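Chapter 4
Setting Out the Work Surface

A part is placed well only if the surface under it is flat and clear. Paper is the cheapest covering and shows every mark.

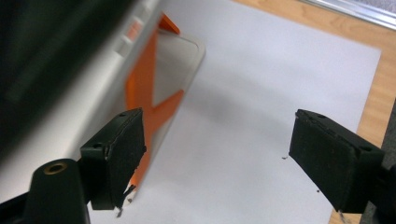

Figure 4.1 White paper on a light wooden tabletop.

A framed board fixes the limits of the work – parts stay inside the frame. Section 4.2 covers spacing around a raised platform.

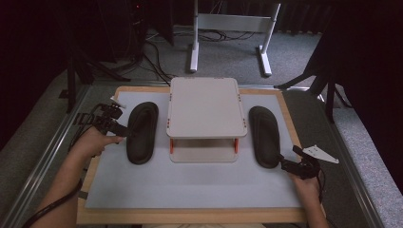

Ulby objects that spacing should be settled before any covering is chosen; Section 4.3 takes up that order of work.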